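Testness supper club to open its doors every month from November

Anyone who has ever eaten a whole dinner alone in front of the telly, and wished for a bit of company, will be glad to hear that the Testness supper club is growing. From November the club will meet every month in the long room at Juhl, the old chandlery by the harbour, with places for 200 people across the season and a warm welcome for every one of them.

The club began 4 years ago as a pot of fish soup shared between 12 neighbours, and it has kept much of that feeling ever since. Guests sit together, pass the bread along and generally go home knowing somebody they didn't know at six o'clock — which was always the hope.

"I came for the soup and stayed for the talking," said Vilhjálmur Damgaard, who founded the club and still does most of the cooking. "People tell me they haven't sat down with strangers since their school dinners, and by pudding they're swapping phone numbers and arguing happily over how to pickle a beetroot."
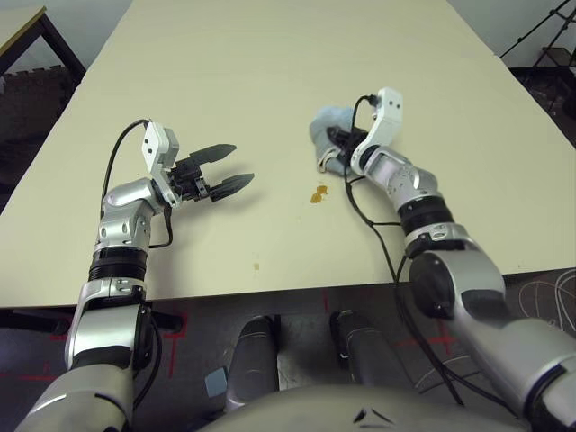 A cream-coloured tabletop, with two robot arms reaching over it.

The first menu of the season brings smoked haddock from Carna, barley bread and a plum cake made to a recipe that belonged to Detlef Kohlhase's grandmother. Detlef, who runs the Tallon bakery, will also be showing guests how to shape their own rolls, so do bring an apron if you have one.

Doors open at 6pm and supper is served at half past. Two places at each meal are kept free of charge for anyone who would find the cost a worry, and there is no need to explain why when you ask for one. Bookings can be made in person at the Tallon bakery counter during opening hours.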